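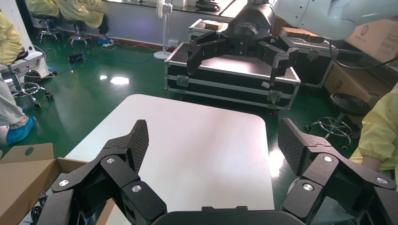 A reader writes: We have used the Fuvano in our hall since March and would like to know whether the speaker stands may be ordered separately. They may, through the Ekimham office.

25th September
By the Lendevcombe Equipment Desk

Fuvano Portable Sound System

The Fuvano is intended for meetings, school assemblies and small outdoor events. It is rated at 500 watts and supplied with 2 wireless microphones, a mixer and a printed setup guide. Coverage is suitable for audiences of up to 700 persons seated indoors.
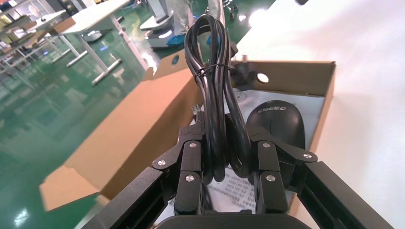 Power cable, coiled, in open carton.

Replacement cables and microphone clips are held in stock at Ekimham. Orders for the Barrera rain cover are accepted separately and are not included in the purchase price. The system carries a warranty of 2 years, which begins on the date of delivery. Claims must be submitted in writing with the serial number and proof of purchase.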